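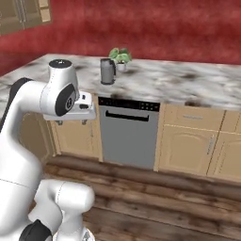 Kitchen, marble-topped counter and the cabinet front under it.

Kitchen walk-through, Trekham rental, April

I do this one every spring before the first guests show up, and I type my comments straight in so Da-eun can read them on her phone. OK means OK, the rest means bring a screwdriver.

Smoke alarm, hallway – OK. Loud as ever! New battery anyway.

Smoke alarm, upstairs landing – chirping. Swapped the battery, still chirping. Frida has a spare unit in her garage, so please grab that.

Fire extinguisher – needle in the green, pin in place. I moved it from behind the coats to the hook by the back door (who hid it there?).

Outlets near the sink – tested all 5, one didn't trip. Leif is coming to replace it, and I've taped it over until then.

Hot water – way too hot at the tap. Turned the heater down a notch, check again tomorrow at 16:00 or so if you're by.

Under-sink pipes – dry paper towel test passed, nothing on the towel.

Dishwasher hose – OK, but the clamp is a bit rusty. Next year's problem.

Back steps – second tread wobbles. Two long screws should do it – don't use the short ones in the jar, I tried.

First aid kit – out of burn gel and small bandages. Added to the shopping list.

Still to do: window locks, dryer vent, porch light.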